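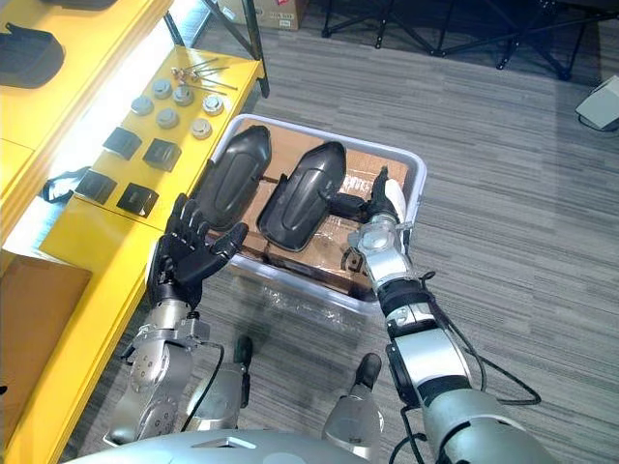 Taller > Trucos > Recogida de ejemplos

Buscar en los trucos... Buscar

Trucos para grabar ejemplos de recoger y dejar piezas

Apuntes rápidos del taller de Tomudgate, para quien entre en el turno a grabar episodios con el robot. Sin orden. Los vamos ampliando cuando alguien se equivoca en algo nuevo.

Antes de empezar

Cubeta en el suelo, delante del robot. Marcar las cuatro esquinas en la moqueta con cinta de pintor, que luego se mueve y no te enteras hasta el episodio 40.

Cartón plegado en el fondo. Sube las piezas unos centímetros y los dedos no rozan el plástico. Si el cartón lleva film, alisarlo bien - los brillos cambian mucho de una toma a otra.

Carcasas negras sobre suelo oscuro: mala combinación para la cámara. Con la cubeta clara debajo se recortan mejor. Luz de lado, nunca de frente.

Huellas en las piezas con brillo: trapo de microfibra seco. Nada de limpiacristales, deja velo.

Cables

Repasar el lazo de la muñeca con el brazo estirado del todo y luego recogido. Si tira en cualquiera de las dos posturas, soltar brida y dar más vuelta. Una brida demasiado apretada nos costó un jueves entero.

Velcro mejor que brida en todo lo que se toque a menudo.

Durante la toma

Despacio al cerrar. Un agarre brusco se aprende igual de bien que uno bueno.

Coger las piezas alargadas por el extremo estrecho, pero no siempre por el mismo punto. Variar un poco. Si las 66 tomas de la mañana son calcadas, sirven como una.

Cambiar el ángulo de partida cada 11 episodios. Girar la pieza, cruzarla con la otra, acercarla al borde. Apuntarlo en la hoja, que despues nadie se acuerda.

Si se cae la pieza: no parar de golpe. Recogerla y terminar, y marcar el episodio como "recuperación". Esos valen oro. Solo se descarta si ha entrado una mano humana en el plano.

Orden en el banco

Tapas metálicas, separadas entre sí, nunca apiladas. Tornillos largos juntos y en la misma dirección. Soportes en filas. Lo que no toca en esa tarea puede quedarse en el banco, pero apuntado, y se cambia de sitio entre bloques para que el modelo no se agarre al fondo.

Las correas que cuelgan, recogerlas si el codo pasa cerca.

Archivo

Nombre de carpeta: tarea, pieza, turno. Sin tildes ni espacios. En la tarea Unwood llevamos 1,933 episodios y hubo que renombrar 522 a mano por culpa de una eñe.

Copia al disco Bogdan al acabar cada bloque, no al final del dia.

Ver uno de cada diez a velocidad doble antes de subir a Ullisia. Se pillan enseguida los de cámara movida y los que se cortaron antes de soltar la pieza.

Para recoger

Brazos en reposo, parada pulsada, cubeta vacía. Pelusa de la moqueta fuera de las ruedas de la silla y de los conectores - cepillo de dientes viejo, va perfecto. La cinta del suelo se deja puesta hasta que cambie la tarea.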